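Reviews > Workshop kit > Robot arms > Trurniveo twin-arm folding cell

Trurniveo twin-arm folding cell, reviewed after 168 hours

I wanted to love this one! We've had the Trurniveo at our little laundry in Jilbridge long enough to clock 168 running hours, and for most of them it plodded along nicely, picking clothes out of the bin and folding them on the grey top. Slow, yes, but I'd have given it four stars and gone home happy.

Then the right arm started holding on. It would finish a fold, get the signal to open, show its green light as if all was well - and keep its grip. The left arm would carry on regardless and pull. We lost 6 garments that way before Ileana Sandu spotted the pattern (always thin, stretchy stuff, never towels). 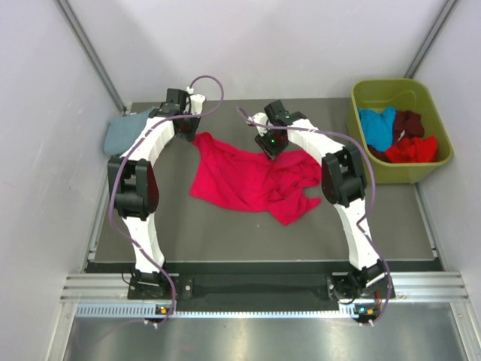

The stop button, and why I'm cross

What really bothers me is the stop. Teodor Stoica hit it during one of these tugging matches and the left arm kept moving for what felt like ages before it froze. I've had my hands in there fetching socks! The manual says the arms halt at once. Ours didn't, twice.

Clarkia, who sold it to us, sent Bogdan Nistor out with a new gripper board. He was lovely and very thorough, and the sticking has gone. The late stop he couldn't reproduce, so it's still an open fault, and we switch off at the wall before reaching in.

Two stars for now. If you've got one, try the stop with both arms moving - and do it before you let anyone near the bin.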